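Notes for the Umgate sorting project, final write-up, part 3 (what broke)

So this is the part where I have to talk about the stall. We had two arms moving boards and wire harnesses between bins, and for most of June it went fine – then one run quit halfway and took my afternoon with it. The log had 3,704 lines in it and the only useful one was a torque warning on the left arm. I read it over 800 times, or it felt like that.

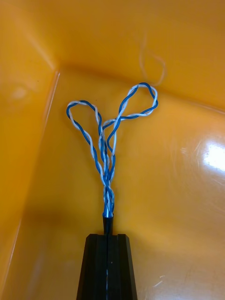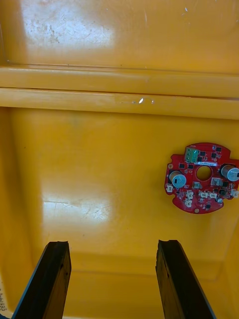
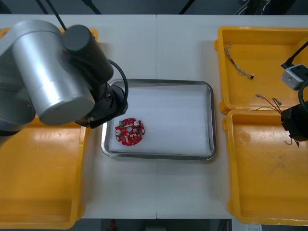 My job was the fault handling, which we called Bendik. When a grip fails, Bendik is supposed to open the fingers, back off and wait. What I wrote opened the fingers and backed off at the same moment, so anything still hooked got dragged along. A harness like the blue-and-white one, with its two loops, is just about perfect for catching on a finger! The boards never bothered me as much, they're stiff and they have that nice big hole in the middle.

## The fix

1. Open fully, then hold for 2 seconds.
2. Check the finger gap before moving.
3. Move up slowly, and stop if the torque climbs again.

I ran it 7 times with a harness hooked on purpose and it let go every time. I'd still like a real slip sensor, but that's a job for the Dutden group next term.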